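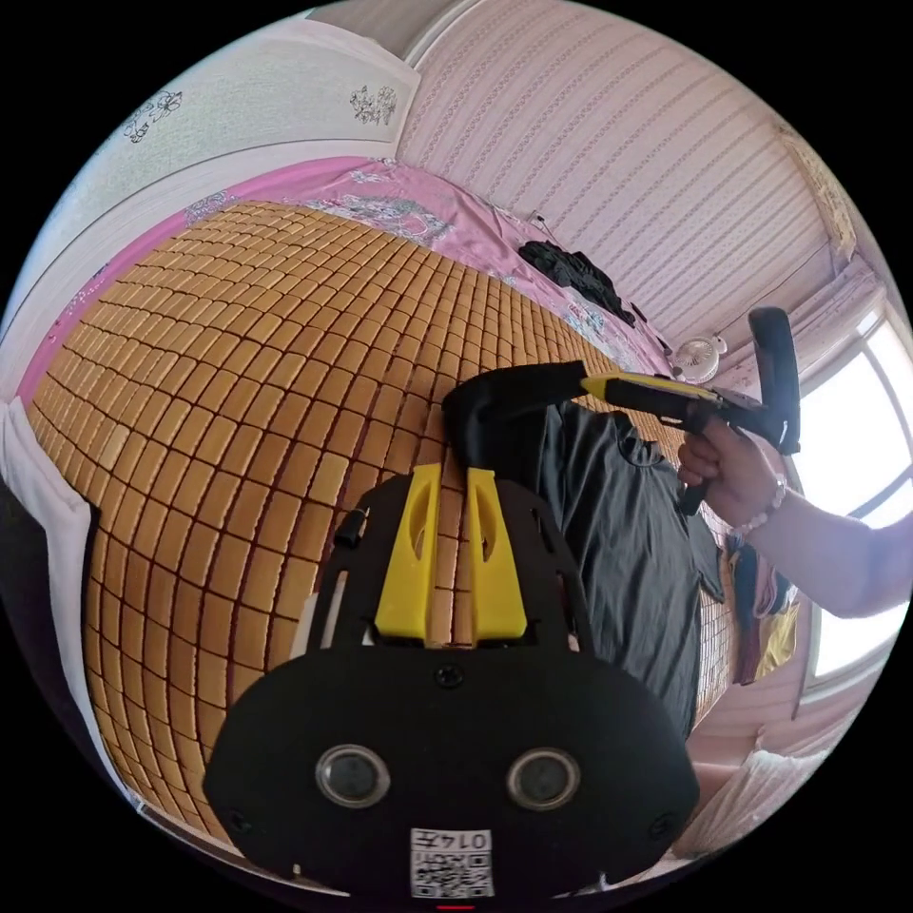
Figure 1. Cloth task on a tiled mat, seen from the left gripper. The right gripper holds one corner of a dark gray T-shirt.

Unit 6: Comparing hand-held grippers on cloth
Course notes, Birger Åberg
Read before the Friday lab. Bring the log sheet from Unit 5.

6.1 Purpose

Unit 5 dealt with rigid parts, where a grasp either holds or slips. Cloth is harder to score. A finger pair can close on a shirt and still fail the task because it took two layers when one was wanted, or because it took one layer two inches in from the corner. This unit compares two finger sets on the same garments, using the same wrist-view camera and the same operator.

6.2 Equipment

The finger sets are called Ovby and Terkow in the log, after the people who drew them. Ovby fingers are stiff with a narrow tip. Terkow fingers bend slightly under load and have a wider contact face. Both fit the same mounting plate. Change fingers on both hands together. Mixed pairs were tried last term and the results could not be used.

Recording is handled by the Breltano controller. It stores the two camera streams and the finger opening for each hand on a common clock. Check the clock offset before the first trial. If it drifts during a session, stop and restart the recorder — do not correct the timestamps afterward.

6.3 What the wrist view shows

The lens is wide, and straight lines away from the center bend. In Figure 1 the rows of bamboo tiles curve strongly, although the mat is a regular grid. Any distance read directly from the raw picture will be wrong, and the error grows toward the edges. Undistort first, then measure.

The camera's own fingers stay in view at the bottom center. The yellow pair in Figure 1 has an oval slot in the upper part of each finger, and the mat can be seen through the gap between them. This gap is the reference for finger opening when the controller value is missing. Estimate it at the tips.

Surface texture matters for the position estimate. A tiled mat has a dense grid of seams, which gives many features but also many that look alike. The tracker can lock onto the wrong row and report a jump of one tile. A printed sheet gives fewer repeats. Plain white walls give almost nothing. Strong daylight from a window can shift the exposure when the hand turns, so note the window side on the log sheet.

6.4 Procedure

Lay the garment flat on the work surface.
Hold both grippers open above the garment until the recorder shows a steady pose.
Grasp one corner with the right gripper and lift it clear of the surface.
Pause, then bring in the left gripper for the second grasp.
Release both corners and return to the start pose.
Repeat for 20 trials per finger set. Do not smooth the garment during a trial.

6.5 Scoring

Score each grasp from the view of the opposite hand. The holding gripper tends to hide its own contact point, and the other camera often has the better angle. Use these codes:

C: clean, one layer, at the corner
D: double, more than one layer
O: offset, one layer, away from the corner
S: slip after lift
X: no contact or recording fault

Dark fabric is difficult. Gathered folds on a gray or black shirt merge at normal exposure, and C and D can be confused. Step through the frames before and after the grasp, and mark the trial with a question mark if the layers still cannot be separated. Questioned trials are reported in their own column and left out of the rates.

6.6 Known problems

Stiff tips catch in the seams of a woven mat. If the mat lifts with the garment, code X and add "mat" in the remarks.
Bent fingers read as more open than they are. This affects Terkow only. The correction table is in Blackburn's appendix, second page.
Operators speed up late in a set. Compare lift times from the first and second halves before pooling them.

6.7 To hand in

One table per finger set, the clock offset readings, and a half page on which codes were hardest to assign. Raw recordings stay on the lab drive.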